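# Clutter scenes - handling rules, sim set

Quick gallery for the Maltgate people, more to come. Rules are Ramesh's draft with my notes stuck on. Renders only, no real cell yet.

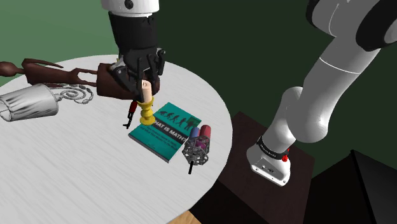 *Round table, mixed objects. Gripper down at the brown figurine, candle right up between the fingers.*

**Rule 1** - name the target before the run starts. Goes in the log, not in your head.

**Rule 2** - anything inside the finger envelope counts as a contact risk. Candle counts. Log it even if the grasp looks fine.

**Rule 3** - thin parts (figurine limbs, wire curls) get the low force cap. Don't change the cap mid batch, Carys has to rerun the lot.

**Rule 4** - overlaps stay in. Book with a candlestick over part of its title is a fair layout. Dont tidy it to get a better score.

**Rule 5** - check the whole arm for clearance. Cabinets and table rims too, we keep forgeting the links.

Batch size is 500 layouts, same colour and lighting settings all through. Rule 3 wording still open - comments to Tahsin please.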